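Tidy bedrooms, tidy numbers

2023-01-01

I spent part of the holidays reading the Lekota write-up properly, after three separate people sent it to me with some version of "have you seen this?" I had seen it. I'd seen the clip, anyway, same as everyone else, and I'd filed it under things to be grumpy about later. Later has arrived.

The short version, if you missed it. The Wadevthorpe group trained a humanoid to tidy up soft toys in a bedroom. A person drives the robot through the job over and over, the recordings go into a model, and the model then drives the robot by itself. They call the method Lekota. The claim is that it needs far fewer recordings than Bratard, the method most people compare against, because it learns where to put the hand first and how to close the fingers second, as two separate problems.

I like that idea. I want to say so early because the rest of this is going to sound sour. Splitting the reach from the grasp is sensible, and the section explaining it is the clearest writing in the whole thing. If you only read one part, read that one.

What I don't like is the leap from there to "household tidying", a phrase that turns up in the title, the opening and the closing paragraph. Household tidying is my kid's room in May with the window open and one sock inside another sock. What they tested is a good deal calmer than that.

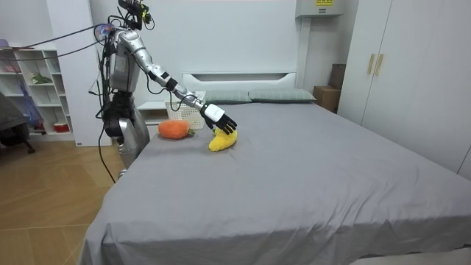
A plush carrot and a plush banana on a smooth grey sheet, with a gap between them. Five fingers over the banana. If I wanted to give a robot hand an easy afternoon, I'd pick soft things in bright colours on a plain background and leave space around each one. Plush is very forgiving. You can close on it badly, off centre, a bit too hard, and there's a decent chance it still comes up with you. Try that with a mug.

To be fair to them, a bed is harder than a table. A mattress gives when you push on it and a sheet can bunch up under the fingers. I'd have loved a paragraph on that, and a test with the doona rumpled. There isn't one. The word "mattress" appears once, in a footnote about height.

Now the numbers. Lekota was trained on 30 recordings per toy, and the Bratard baseline was given the same 30. Well, of course Bratard did poorly. Its own authors say it wants 1000. Starving the other method and then beating it tells you that yours copes better with being starved, and that's worth knowing, but the chart is labelled as though it settled the whole argument. Where's the line showing what happens as you add more? I suspect the two get a lot closer. I can't prove it from what they've published, and neither can they prove the opposite.

Then there's the testing. Each toy got 12 tries. With 12 tries, 2 lucky grasps can move your result from "promising" to "wow", and I couldn't find any spread or error bars. Nor does it say who decided what counted as a success. Does a toy that gets nudged, dropped and picked up again count? The appendix says tries were stopped "when appropriate". Appropriate to whom?

I'd also like to know about the room. As far as I can tell the training and the testing were done in the same bedroom, with the furniture where it was. The text says the method "generalises to home environments", plural, and I went back twice looking for the second one.

Someone will tell me that Clurker, the toolkit they released alongside it, answers all this because anyone can rerun the work. Maybe. I got it installed after a lost evening and the training code is there, but the recordings aren't, and without those I can check that the program runs and not much else. There's an open request for them on the project page. I've added my name to it.

What would change my mind is pretty modest. A second bedroom. Something hard or slippery in among the plush. Two toys touching, or one half under a pillow. And the Bratard comparison run again with all the data it asks for — even if Lekota loses that one, the method could still be the better pick for anyone who can't spend weeks recording.

I'll update this post if the recordings turn up. Comments are open, and if you've had Clurker working on your own robot I'd like to hear what you had it pick up.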